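Drostico — cell walkround before collection, green cloth stations
Checklist and comments, afternoon block, May

Marks used: OK / FIX / HOLD. HOLD means no episodes until somebody signs it off. Write something in the comment line even if its OK.

1. Emergency stops

1.1 Both arms stop from the operator side — OK
1.2 Both arms stop from the aisle side — OK. Button stiff, wants a firm push. Cleaned round the collar, a bit better.
1.3 Arms stay put after release, no drift — OK
1.4 Restart needs the reset key, not just the button — OK

2. Floor and aisle

2.1 Cables off the walkway — FIX. Loop hanging low behind the Keltine cabinet. Clipped up for now, needs a proper tie.
2.2 People at neighbouring tables clear of our reach — OK, but close. Arm limit on the aisle side is set short, leave it alone please.
2.3 Taped line visible — FIX. Worn through at the corner. Retape before the morning lot.

3. Table and cloth

3.1 Cloth flat under the work area — OK. Smoothed it twice, it creeps toward the front during a long block.
3.2 Cloth edge can't be caught by a finger — OK
3.3 Backdrop fixed top and bottom — OK. Creases are fine, the Ikmont people said they want some creases in the data. Don't iron it.
3.4 Nothing left on the table from the last task — FIX. Found a screwdriver under the fold. Again.

4. Grippers, left and right

4.1 Screws on upper plates, finger tight then quarter turn — OK left. Right had one loose near the base of the finger, done up and marked with paint.
4.2 Fingertips no splits, no shine from wear — OK both
4.3 Dotted sensor pads clean, no crumbs of foam in the dots — FIX. Brush not wipe. Wiping drags the bits in deeper. Somebody had used a wet cloth, pleese don't.
4.4 Pads read zero with nothing held — OK after brushing. Left was reading 2 before.
4.5 Grip force cap at 80 on the panel — OK
4.6 Housing scuffs — note only. Light marks, no cracks felt.

5. Wrist cameras

5.1 Lens clean — OK
5.2 Mount doesn't shift when arm is nudged — OK
5.3 Fingers in view, object in view at grasp — OK, checked with the yellow piece
5.4 Glare — watch the orange inside of the plate, it goes very bright at some angles. Turned the lamp down a notch. Not a HOLD.
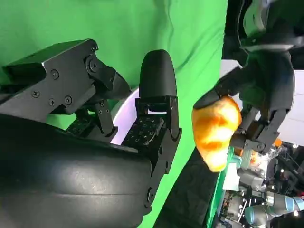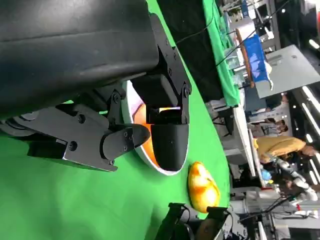

Items 4 and 5 — black grippers at the green cloth station, yellow-orange piece in both.

6. Objects

6.1 Pieces whole, nothing flaking — FIX. One of the spares sheds. Binned it, spare drawn from the Tambunan box.
6.2 Plate not chipped at the rim — OK
6.3 Object tray matches the task sheet — OK. Sheet still says "fruit x" on the second line, could whoever writes these use the real names. Labels go straight through to the training set and then we are the ones fixing them.
6.4 No real food on the table — OK

7. Recording

7.1 Disk space for the full block — OK, 400 episodes planned, fits
7.2 Clocks agree on both arms and all cameras — HOLD at first. Right wrist was behind. Restarted the recorder, checked again, now OK.
7.3 Discard pedal works — OK. Use it! A bad grasp kept by accident is worse than a short count. Dropped pieces are a different thing, those stay in with the drop tag.
7.4 Reset positions varied — FIX. Last batch had 66 in a row with the plate in near enough the same spot. The policy will just learn the spot. Move the plate, turn the piece, swap which arm starts.
7.5 Task text filled in before the first episode, not after — OK

8. Operators

8.1 Sleeves and lanyards tucked — OK
8.2 Hands out of the work area before the pedal goes down — FIX. Saw it done too early a few times, reaching in to straighten the cloth with the arms live. Arms paused first, always, even for the cloth.
8.3 Break taken each hour — not checked, came in part way through

Open at end of walkround
Cable tie behind cabinet
Tape at corner
New soft brush for the pads — old one is losing bristles, which then end up in the pads
Stiff stop button, ask for a spare

No HOLD left standing. Cell released for collection 14:10. Next walkround at changeover, start with section 4 and do the right gripper screws agian.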